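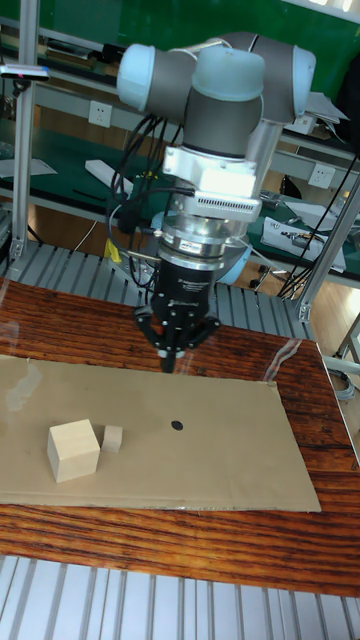 About Fidetti

Fidetti tests whether robot arms can do ordinary chores yet. We work from a unit in Pratville and were set up by Salamatu Zakaria and Edem Ackah.

Most of our jobs start with wooden blocks on a sheet of cardboard. After that come cups, cutlery, folded towels and packed shelves. Last year we ran 1,880 trials over 68 chores. Picking and placing is mostly there. Towels are slow, and we would not yet leave an arm alone with a full sink.

Reports are written by Elikem Kpodo. Shops and care homes can ask for a copy.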